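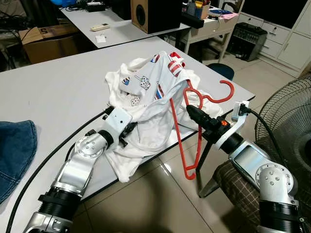 Speaker notes: What does a school's mission statement cost?

Sulastri Raju
Session 2, afternoon block, 18 minutes plus questions

Opening

Start without the title slide. Read out the line from the Flivdale prospectus: "A community of lifelong learners reaching for excellence." Wait. Then read the one from Karaki, four miles down the road: "Reaching for excellence in a lifelong learning community."

Let them laugh if they want to, but don't milk it. Both schools paid for those sentences. Flivdale used a consultant. Karaki used staff time, two training days of it, and I'd argue that was the bigger bill.

Say who I am. I taught middle school math, then ran a department, then spent six years on the board of a small education trust. I have helped write three mission statements. I can recite none of them. I looked one up last week and I'm still not sure I was in the room for the second paragraph.

The claim

I'm not here to say schools shouldn't have a purpose. My complaint is narrower. We spend a lot of effort wording the purpose and very little checking whether anyone makes a decision with it.

Define "makes a decision with it" carefully, this is where I lost people at the Zarkus meeting. I mean: there were two options on the table, someone pointed to the statement, and the statement helped pick one. If it would have supported both options, it did nothing.

The minutes exercise

Explain what I did. I asked schools in the Lollilum network for their board minutes. I asked for two years' worth. Eight schools agreed. Several others said they would get back to me (pause here, they did not).

I read for any place where the mission, vision or values came up in connection with a choice. I read budget items, staffing, the bus contract, uniforms, lunch schedule, the lot.

What I found, in plain terms: the mission came up often. It came up at the start of meetings, in the head's report, in grant applications, and whenever a visitor was present. It hardly ever came up when money was being moved from one place to another.

Be fair at this point. Minutes are a poor record. People say things that the secretary doesn't write down. A board may have soaked up the mission so well that it goes without saying. I've been told this by several heads, warmly. I can't rule it out. I'd only note that it's also what you would say if the thing had no effect at all.

Also say: eight schools that volunteered their minutes are not a fair sample of anything. Anyone who quotes this as research has not understood me.

Two cases

Case one, the library. One school had a statement with the words "reading at the heart of all we do." It cut the librarian to half time. The minutes run to more than a page on this, and the word "reading" appears once, in the name of a software package. I don't think the board were hypocrites. The roof needed money. But then say so. Say that this year the roof is at the heart of all we do.
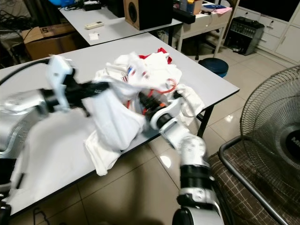 Then the part that bothers me more. Parents wrote in and quoted the statement back at the board. The reply thanked them for their passion. So the only people who used the mission as a working tool were the ones with no vote.

Case two is kinder. A school with a very plain statement, one sentence long: "Every child who leaves us can read, write, do arithmetic and swim." The pool lease came up for renewal at a much higher rent. Somebody pointed at the word swim. They argued for 60 minutes, by the time stamps, and renewed it, and dropped the new front sign and the printed yearbook.

Was that the right call? I don't know. You could build a good argument that the money should have gone to the reading half of the sentence. My point is that the sentence was in the fight.

Check the time. If I'm past nine minutes, skip the next part and go straight to objections.

Optional: founders

Older schools like to go back to the founders. Every anniversary book has them, the handful of far-sighted people who had a dream and a rented room. I enjoy these stories, and I'm wary of them. When you read the early letters, the founders mostly argued about fees, desks, and who had the key. The dream gets written in later, usually by whoever is raising money for the new wing.

Nothing shameful in that. But if you build your present-day mission on the anniversary book, you're building on a fundraiser's draft.

Objections

"It brings people together." Maybe. I've sat through sessions where it did. I have also sat through one where grown adults argued over "nurture" versus "foster" until the building was being locked up. Ask what else could have brought them together in the same hours.

"Accreditors require one." Fine, then write one in an afternoon and don't pretend it's anything more than that.

"Parents choose schools on it." I'd like to see this shown. The parents I've talked to ask about the commute, the older kids' manners, and whether the math teacher is staying.

"You're being cynical." I get this one every time. Answer it straight. I'd be cynical if I thought the words couldn't matter. The pool case makes me think they can, when they are specific enough to be inconvenient - and most of what I read was not inconvenient to anyone.

What I'd ask them to try

Keep this short, they won't write it down anyway.

Take your statement home. Swap in the name of the next school over. If nothing breaks, you have a problem.

Go through your last year of minutes and mark each place where it settled something. Do it yourself, don't give it to the person who wrote the statement.

At your next budget meeting, ask which line would be cut if you took the words seriously. If the answer is none, ask again in September when the enrollment numbers are in.

Questions

Likely first one: "Do you have a mission statement for your own trust?" Yes. It has the word "empower" in it. I voted for it - I was tired and it was late.

Likely second: somebody will ask for the names of the library school and the pool school. Don't give them, I promised both boards. The Flivdale and Karaki lines are from public brochures and fine to repeat.

If someone asks about measuring values with a survey, say I've seen the Zarkus version and the questions only let you agree a little or agree a lot. Offer to talk about it over coffee.

Leave the two opening lines on the screen while people file out. Handouts are by the door, the ones with the corrected page 2.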